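Notes on a Second Viewing of Lolon

The film society in Calloway opened its spring season in March with Lolon, a drama that received a brief theatrical release and has since been difficult to see on a large screen. This writer attended the first showing and returned for the second. The remarks that follow replace the shorter notice posted after the first.

The story concerns two sisters who inherit a ferry landing in the river town of Drolbridge and cannot agree on whether to sell it. The elder has stayed; the younger has been away for 17 years and arrives with an offer already in her bag. Very little else occurs in the opening hour. The sisters clean the ticket office, quarrel over a ledger, and wait for a buyer who postpones his visit.
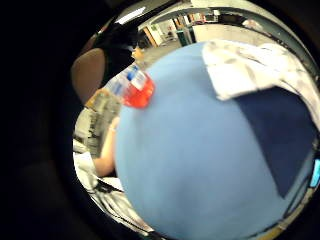 White cloth and navy patch on light blue.

On first viewing I judged this hour to be slack. I wish to withdraw that judgment in part. The ledger scene establishes that the elder sister has been paying the landing's debts from her own wages, and it does so without a line of explanation. A viewer who misses the entries on the page will find her anger in the later scenes excessive. I missed them. 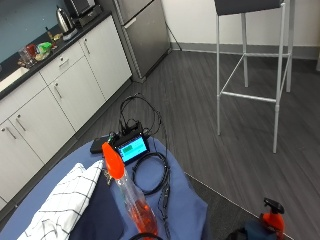
Spray bottle and cables, with the kitchen behind.

The sound deserves particular mention. The ferry engine is heard well before the boat appears, and the same low note returns under the dinner scene, where it is easily mistaken for a refrigerator. The score is used sparingly, with the exception of the closing minutes, when strings enter and tell the audience what it has already understood. This remains the film's principal fault. 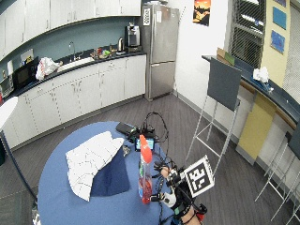

The round table in the break room.

A further reservation concerns the buyer. He is written as a courteous man with no interests beyond the sale, and his two scenes are the flattest in the picture. The younger sister's reasons for leaving are likewise given in a single speech on the landing steps. The actress performs it well, but it is too long. 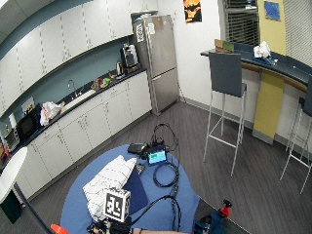 Page last changed: March, 9:40 p.m.

The print shown was the restored version distributed by Funimance. Night exteriors that were reported as unreadable in the original release are now clear, and the subtitles for the river songs have been added. The reel change before the auction was rough at both showings.

Lolon is recommended to patient viewers, preferably in a theater.

Recent posts
Spring Season at Calloway: The Full Program
Silent Comedies with Live Piano
On Leaving Before the Credits

Comments

rowfseats: I thought the strings were the best part. My sister and I both cried.

matinee_only: Thank you for the point about the ledger. I assumed she was simply jealous. Will there be a third showing?

pkl: The buyer is in three scenes if you count the phone call.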